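Bottle caps, again

I promised in my last post that I would write about the gearbox, but the gearbox is still in its box. Since March all my evenings went to the arm and to the caps, so I will write about this instead.

For new readers: I am building a small sorting station in the shared workshop on the Ellstead side of the canal. The arm must pick bottle caps from one bin and put them in another. It sounds like a very small task. I thought so too, and I told Femke Kramer that it would take me one weekend. 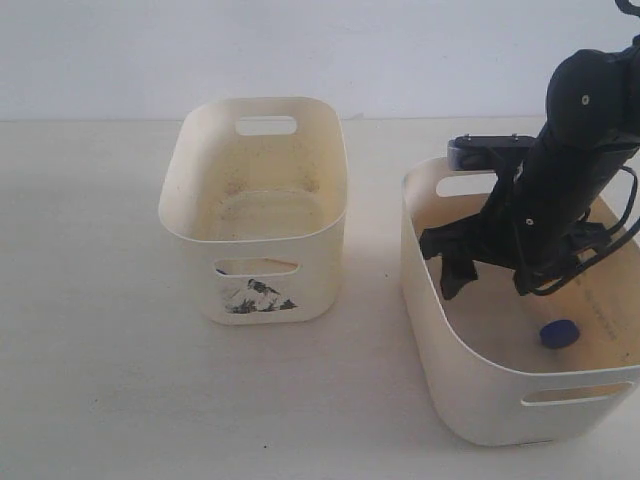
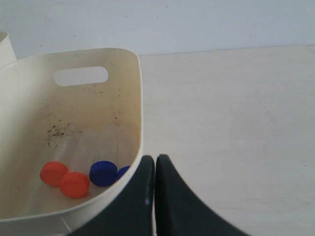
The first problem was the walls of the bin. When I started, I planned everything on a flat table, and there it was easy. The fingers come down, they close, they go up. In a bin it is different. If a cap lies near the wall, the gripper wants to go where the wall is already. My first program did not know that the wall exists. It pushed, the bin moved a few centimeters, and after this every position was wrong.

Teun Maes, who uses the bench next to mine, told me to put tape under the bins. I did not want this, because I want that the arm can handle a bin which is not standing exactly in its place. We discussed it for a long time. In the end I used the tape for two weeks, to learn one thing at a time, and then I removed it. I think this was good advice and I should have listened earlier.

The second problem was the approach angle. I used to bring the gripper straight down, with the wrist vertical. For a cap in the middle of the floor this is fine. For a cap in the corner it is better to come with the arm a little inclined, so that one finger slides down first along the wall and the other one closes toward it. I found the angle by moving the arm with my hand and writing down the joint values in a notebook. It is not elegant. Phúc Quan said that there are proper methods for this and he sent me three papers. I read one of them and a half of the second. I will read the rest when it rains.

The third problem is the caps themselves. A cap can lie with its top up, or with the open side up, or it can lean on something. When the open side is up, one finger can go inside and the other outside, and then it is very easy, almost like taking a mug by the edge. With the top up you must take it by the sides, and the sides are short and slippery. Caps that lie close together are the worst. The arm takes one and pushes its neighbor away, and sometimes it holds two for a moment and then drops both.

I keep a log of all attempts. At this moment there are 2,249 lines in it. Not all of them are useful. In almost 200 of them I had forgotten to write which version of the fingers I used, and I can't use these for comparing. Please learn from me and make this column the first one in your table.

About the fingers: I am now at version 9. Some versions were too soft, so they bent away when they touched the cap, and one was so hard that it scratched everything. What helped most was a piece of advice from Obed Darko, who repairs bicycles and has no interest in robots. He said that I should look at where the finger touches first, and worry about the shape of the rest later. I spent a whole Saturday on the tips only, and after that day the log looks much better.

Several people asked me by mail why I don't use suction. I tried it in the beginning, with a small pump I bought second hand. On a clean and flat top it works well. On an open cap there is nothing to hold, and the pump is so loud that I could not run it in the evening when other people are working.

The camera on the wrist was a good decision, even if the cable made me crazy for some days. It caught on the elbow joint each time the arm turned back. Now I leave a bigger loop and I fixed it in two points with a strip of Velcro. If you build something similar, please move your arm through all its positions by hand before you cut any cable to length. I cut mine too short and had to order a new one.

What is next? I want to reach 1,000 picks in a row without touching anything myself. My best series until now is much shorter, and I prefer not to write the number here. I also must decide what to do with the caps of different heights, as the program still believes that all of them are the same. Reginald Obi has offered me a bag of caps he has saved at home, and I said yes before I asked how big the bag is.

The gearbox will come in the next post, if my evenings allow it. Comments are open again, the spam filter was blocking everybody and I noticed it only last week. Sorry to those who wrote and got no answer.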